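Clearing the Table Is Still Hard

Trenia sells a tabletop arm that it says will be clearing clutter in homes and stockrooms within 2 years. The company's test program is narrower than the sales material. It covers one class of chore: picking small things up off a table and putting them in an open tray. Fatima Anozie, who runs evaluation there, calls it the dullest chore on the list and the one she would least like to skip.

The work is done mostly in simulation. A simulated table can be reset in less than a second, and a dropped block does not roll under a cabinet. Anozie's group scored 2862 attempts in June. An attempt passes if the named object ends up inside the tray walls and nothing else has been pushed off the table. There is no partial credit.

The layouts are deliberately ordinary. Small boxes and blocks share the tabletop with a lidded box and a shallow tray, and the two-finger gripper has to come down among them without disturbing the neighbors.

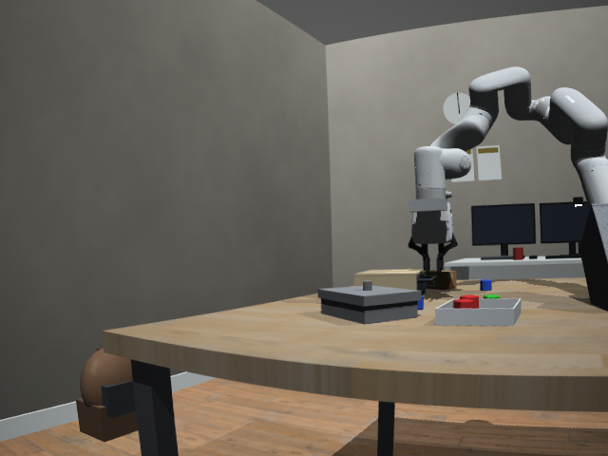 Where the failures come from

Of the June attempts, 263 failed. The largest group involved no grasp at all. The fingers came down on the rim of the tray, or on an object next to the target, and the controller stopped the motion. Missed grasps came second. Drops in transit were rare.

Teodoro Manalo, a controls engineer at Wovilard, has run the same kind of trial on a packing bench and gets a similar split. A cube is an easy shape for parallel fingers, he says, provided the fingers line up with two opposite faces. If the cube is turned a few degrees and the estimate of its angle is wrong, one fingertip reaches a corner first and the cube rotates away. Software can correct for this, but each correction costs time.

Shadows are the other recurring problem. A hard shadow on wood grain can produce an edge as strong as the edge of an object. Mayrhofer, which supplies vision software to both companies, now trains on scenes with low side lighting for this reason. Manalo considers the change overdue.

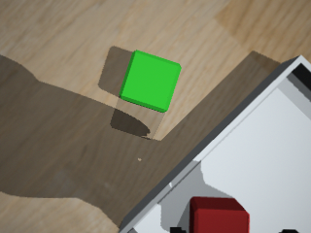
A green cube on the open wood, with a red one already in the tray. Shadows of several shapes cross the work surface.

What a buyer should ask

Vanatcombe, a parts distributor, trialed an arm on returns sorting and set its own bar: 1000 consecutive picks without a person stepping in. The arm did not reach it. The distributor kept the unit for one bench, where the parts are rigid and the bins never move, and left the remaining benches staffed.

Household work offers neither condition. Cups have handles, cloth folds, and trays get moved between meals. Anozie's next round adds soft objects and a tray placed at a random angle. She expects the pass rate to fall and has asked that the new figures be published with the old ones.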